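Étiquetage textile : la composition en fibres devra rester lisible après cinquante lavages

Le référentiel technique Jarner, utilisé par une partie des fabricants de maille et de linge de maison, entrera en application dans sa version révisée en juillet. La principale modification concerne l'étiquette d'entretien et de composition : sa lisibilité devra désormais être vérifiée après cinquante cycles de lavage domestique à 40 °C, contre vingt dans la version précédente.

La révision s'appuie sur une campagne d'essais conduite par le laboratoire Imdale sur 3329 articles prélevés en magasin et chez des grossistes. L'échantillon comprenait des sweat-shirts, des pulls en maille fine, des draps-housses et des serviettes. À l'issue de cinquante cycles, 1506 articles présentaient au moins une mention illisible à l'œil nu sous un éclairage de 600 lux, à une distance de 30 centimètres. Le pourcentage de coton et la température maximale de lavage sont les mentions les plus souvent perdues.

Le rapport distingue trois modes de défaillance. Le premier est l'effacement de l'encre, fréquent sur les rubans de polyester enduits imprimés par transfert thermique. Le deuxième est l'effilochage des bords lorsque le ruban a été coupé à froid. Le troisième, propre aux marquages imprimés directement sur l'envers du tissu, est la fissuration du film d'encre sous l'effet de l'allongement de la maille. Ce dernier mode apparaît dès le quinzième cycle sur les jerseys contenant de l'élasthanne.

« Le marquage direct donne de bons résultats sur une toile stable. Sur un bord-côte ou un molleton gratté, l'allongement dépasse ce que le liant peut supporter », indique Nuria Vidal, responsable des essais chez Imdale. Le laboratoire recommande de placer ce type de marquage à plus de huit centimètres de toute couture d'assemblage et de proscrire son emploi sur les poignets et les bas de vêtement.

Le protocole de lavage est également modifié. La charge de la machine passe à deux kilogrammes, complétée par du lest en polyester, et le séchage se fera à plat pour les articles tricotés. Le séchage en tambour reste admis pour les draps et les serviettes, avec une température de sortie plafonnée à 60 °C. Les mesures de lisibilité seront effectuées après conditionnement de l'article pendant vingt-quatre heures à 20 °C et 65 % d'humidité relative.

Deux lecteurs examineront séparément chaque étiquette. En cas de désaccord, un troisième avis sera requis, et l'article sera classé non conforme si une seule mention obligatoire ne peut être relue. Le fabricant disposera d'une possibilité de contre-essai sur un lot distinct.

La question des marquages de couleur a fait l'objet de discussions prolongées. Le texte initial imposait un noir sur fond blanc. Plusieurs confectionneurs, parmi lesquels Cowie, ont fait valoir que l'étiquette noire transparaissait sur les mailles claires, en particulier les blancs azurés et les gris très pâles.

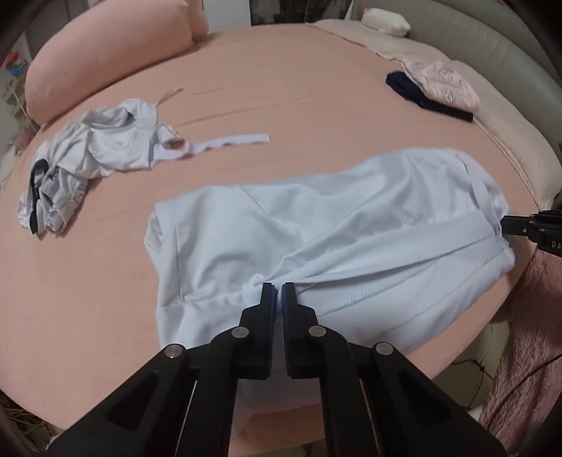
La version retenue autorise un gris moyen, à condition que le contraste de luminance mesuré à l'état neuf soit au moins égal à 70 % et qu'il ne descende pas sous 45 % en fin d'essai. Les étiquettes tissées, dont les caractères sont formés par la trame, sont dispensées de la mesure intermédiaire prévue au vingt-cinquième cycle.

Le fabricant de rubans Havow estime que la mise en conformité portera surtout sur les encres. Fiona Paterson, sa directrice technique, évoque un surcoût « de l'ordre du millième du prix de revient » pour un sweat-shirt courant, hors renouvellement des têtes d'impression. Les ateliers équipés de matériel ancien devront en revanche revoir la coupe, qui devra être réalisée à chaud ou par ultrasons.

Les articles mis en stock avant l'entrée en application pourront être écoulés pendant dix-huit mois sans nouvel étiquetage. Les certificats en cours resteront valables jusqu'à leur échéance, sauf changement de fournisseur de ruban ou de procédé d'impression. Les demandes déposées avant juillet seront instruites selon l'ancien protocole, sur option du demandeur.

Une annexe consacrée aux marquages électroniques cousus a été retirée du texte. Elle sera examinée séparément, la tenue des puces au lavage relevant d'une méthode d'essai encore en préparation. Une réunion technique sur ce point est prévue mercredi chez Imdale.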